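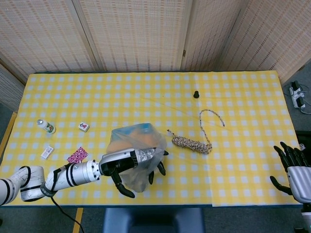 Stair gate at the top of the stairs with a round newel post on one side

Posted by Inger Overgaard in Home Safety, Babies and Toddlers
Viewed 2,116 times

Our daughter is ten months old and has started pulling herself up on everything. We have a gate at the bottom of the stairs that came from my sister. It is the kind you tighten between two walls with the screw pads, no drilling. It works fine there.

Now we need one for the top. On the left side there is a normal wall, drywall, and I have no idea if there is a stud where I need it. On the right there is a round wooden newel post, and the banister starts from that. The baseboard on the wall side is fairly thick too, so the gap is narrower at the floor than higher up.

My husband wants to buy a second gate like the one we have and just tighten it hard. The post is solid so he thinks it will hold. I have read that you should not do that at the top, but the store had them all on the same shelf and the woman at the register said people use them anywhere. We rent, so I would also like to keep holes to a minimum. The landlord is fairly relaxed but the post is original to the house and I don't want to be the one who drills into it.

Has anyone put a gate on a round post, and does it have to be the screwed-in type? We are looking at the Sisham because it comes in white and the width is right.

Elínborg Ketilsson
178 helpful votes

Yes, it should be the screwed-in type at the top. There are two reasons. A pressure gate stays up by pushing outward, and a child who leans or shakes on it every day can work it loose a little at a time. At the bottom of the stairs that means she gets onto the first step. At the top it means she goes down with the gate. The other problem is the bar along the floor. Pressure gates almost always have one that you step over, and that is a bad thing to catch your foot on when you are carrying a baby and the next step is down.

For the round post, look for a banister adapter kit. You get a flat board or a shaped bracket that is strapped or clamped around the post, and then you screw the gate hardware into the board. Nothing goes into the post itself. Put a strip of felt or thin rubber between the clamp and the wood or you will get marks in the finish. Not every kit fits every gate, so check the gate manual for which ones they allow. I don't know the Sisham. Ours was a Hafstein and the maker sold its own kit, but it only took posts up to a certain thickness, so measure around yours before you order.

On the wall side, buy a cheap stud finder. There is often extra framing next to a stair opening, so you may be lucky. If there is no stud where you need one, screw a board across two studs and mount the gate to the board. I would not trust plastic drywall anchors for this. A few screw holes in drywall can be filled in ten minutes when you move out.

The baseboard is easy. Use a piece of wood the same thickness as the baseboard and mount it above, so both hinges sit in one line. Hang the gate so that it opens over the landing and never over the stairs. A lot of them have a stop you can fit to block one direction.

Set it back from the edge of the top step if you have the room, and check the screws now and then. Ours needed tightening in February after being up since the fall.

Oluf Kragh

We used a pressure one at the top for both kids and never had a problem. You just have to crank it down. Shut the bedroom doors as well.

Bjarke Eskildsen

I would not follow the advice above mine. We had one at the top and it came away on one side when I put my own hand on it in the dark. No harm done, but it went in the trash the next morning.

One thing to add on renting. Ask the landlord in writing before you drill. We were in an older house in Skeltbridge and ours said yes straight away, and even paid for the board because he wanted it painted to match the trim. He kept it up for the next family.

We also had gaps between the banister spindles that were wider than I liked, so measure those while you have the tape out. We put clear banister guard along the whole landing, tied on with the cords that came with it — ugly, but it did the job.

Reply from Inger Overgaard, 30th March

Thank you all. There is a stud, almost exactly where we need it. I have ordered the strap kit and we are going with a screwed-in gate. The old one stays at the bottom.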